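Workshop notebook — Apr 5, 2018

Picking up where I left off on the drip and pour tests, with apologies to anyone who has to read my handwriting once this gets typed up. I had meant to write the last batch up back in December and then the holidays swallowed everything, so some of what follows is from memory and from the pencil notes on the backs of the boards, which I am glad I made.

The question is still the same one Usha Pinto put to me when she first came in to share the bench: why does a thrown line of enamel sit up nice and round on one board and go flat and sad on the next, when it came out of the same can? I said temperature. She said primer. We have been going back and forth over it ever since, very pleasantly, with a lot of tea.

So, primers. I cut 12 boards from the Frandsen panel, sanded them all the same way, and gave half of them two coats of Clellier and the other half two coats of Skilitine. All of them sat overnight on the rack by the sink. I kept the room at 66 degrees, or as near as the old heater will allow, and left the door shut, which made me unpopular with everyone who wanted to get to the kettle.

The paint was the Gendside black, straight from the can for the first set and thinned for the second. I should say that "thinned" here means a capful of spirits in the small tub, stirred until it ran off the stick in one string and didn't break up. I know that isn't a measurement. I did try weighing it, and the scale wandered so much that I trust the string more. If somebody can lend me a decent scale I will gladly do it all over again.

Results, such as they are. On the Clellier boards the straight paint held its shape beautifully, a proper raised cord you could feel with a fingertip the next morning. The thinned paint spread a little at the edges but kept a soft ridge down the center. On the Skilitine boards both of them slumped. The thinned one went almost to a stain in places, and there was a faint halo around the wider drips where I suppose the oil had crept out into the ground. So Usha gets this round, and I told her so, and she was very gracious and only mentioned it twice before lunch.

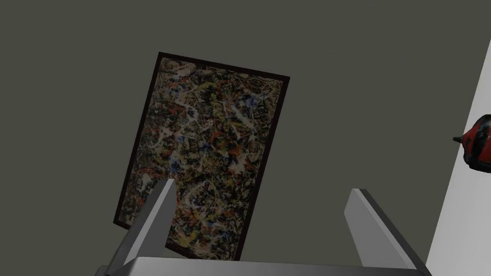 I don't want to give up on temperature altogether, though. One of the Skilitine boards had been sitting at the far end of the rack, under the window, where it is always chilly, and its lines were noticeably better than its neighbors'. One board doesn't prove anything, I know. But it was enough to make me want to run the cold set properly, with the boards left in the back hall for a full evening before I touch them, and the paint kept out there too so that we aren't pouring warm onto cold and muddling ourselves.

A word about layering, as I lost one good board learning it. If you go back in with a second color while the first is tacky, the new line drags the old one and you get a wrinkle like the skin on warm milk. I waited 60 minutes on one board and that was plainly the worst choice of all, neither fresh enough to blend nor set enough to leave alone. Straight away is fine. The next day is fine. I would like to know where the line falls between those, and I'm happy to hand that job to anyone who has more patience for sitting and poking at paint than I do.

Also — and this is more of a housekeeping note — the stir sticks. Please stop using the flat ones for throwing. They load up on one side and let go in a blob, and then we all stand there wondering whether it was the primer. The round dowels in the coffee tin are much better, and a dried brush with the bristles cut short is better still for the very fine lines. I've put a piece of blue tape on the tin so that it stays on our bench.

Things to do before the next pour:

Cold set in the back hall, both primers, straight paint only.
Ask Usha whether she still has the end of the older Skilitine can, as hers seemed thicker than mine and I wonder if mine had been opened before.
New paper for the floor. The present lot has built up so much that it curls at the corners and I have caught my shoe on it already.
Wash out the small tubs. I said I would and I haven't.

The finished boards are on the top shelf, labeled on the back in pencil. Please do look at them, hold them up sideways to the lamp and run a finger along the ridges if your hands are clean, and write down what you think on the sheet beside them before you read what I wrote. Number four is still soft in one corner, so go easy with it.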